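Light and Shadow in Drawing, Week 5
Renville Evening Courses, Tue 2 May

Shadows are my favorite part of this whole course, so bring your softest pencils! Every object gives you two kinds. The form shadow sits on the object itself, on the side turned away from the light. The cast shadow falls on whatever lies behind or beneath.

A cast shadow follows the surface it lands on. Let it bend over a step or climb a wall (this is where a drawing suddenly gets deep, and it's a thrill every time).

Tables are wonderful for practice.
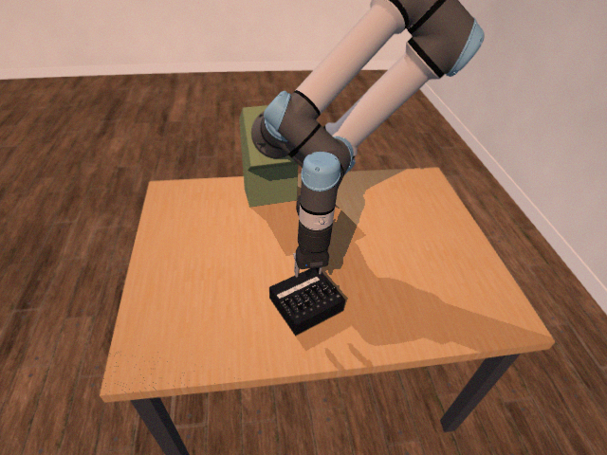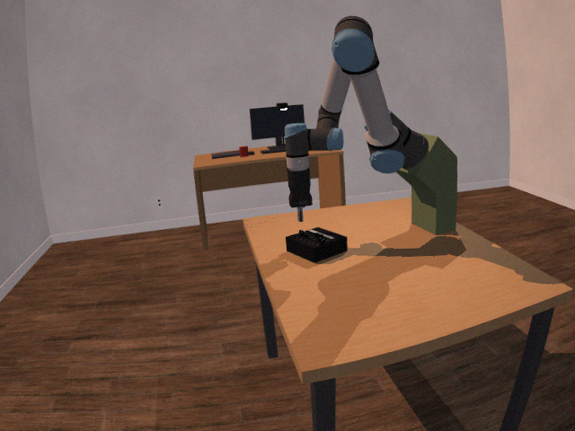 Low light makes long shadows, high light makes short ones. Try an egg and a lamp at home, and move the lamp between sketches. Keep the edge crisp close to the egg and let it soften as it travels.

For next week: read page 32 of the Berrada workbook and fill one sheet with cast shadows only, no outlines at all. The big charcoal sheets come out in June.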